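Re-routing the wrist camera cable on a Lindomier arm

I put this off for most of April, then did it in one evening with a mug of tea and a head torch. If your wrist camera keeps dropping out when the arm reaches low, this is probably the job you need.

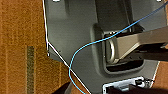
Slack is the thing to get right, so read this bit before you pick up a screwdriver. My Lindomier does most of its low-reach practice on an old moulded panel with a metal loop handle set into a pocket, and every dropout I've had came while it was working down near the floor. The light-blue cable lying across the panel in that view, over the top of the pocket and off onto the carpet, is just the sort of thing a finger can hook, so have a look at what's lying loose in the work area too. Clear what you can before you power anything up again!

Right, tools. You want a 2 mm hex key, a handful of soft hook-and-loop ties (no zip ties please, they bite into the sleeve) and a new camera lead. Mine is the Jarkico one, 1000 mm long, which gives you plenty to play with.

Park the arm in its service pose, switch off at the wall and wait for the lights on the controller to go out. Undo the two screws on the wrist cover and wiggle it off – it's a snug fit, so be patient. Unplug the old lead by the plug and draw it back through the forearm clips.

Now feed the new one in from the base end. Leave 36 mm of slack at the wrist, measured with the wrist turned all the way over, and put a tie either side of the elbow. Don't pull them tight. The lead should still slide when you tug it.

Plug in, refit the cover, power up. Open Etmont, drop the speed to 20 per cent and jog the wrist end to end with one hand on the stop button. Watch the lead the whole way, and I do mean the lead and not the screen (I caught mine rubbing on the cover the first time round and had to go back in).

If the picture still drops out, try the socket on the Akpan hub before you blame the cable. Mine had worked a bit loose and only needed a firm push.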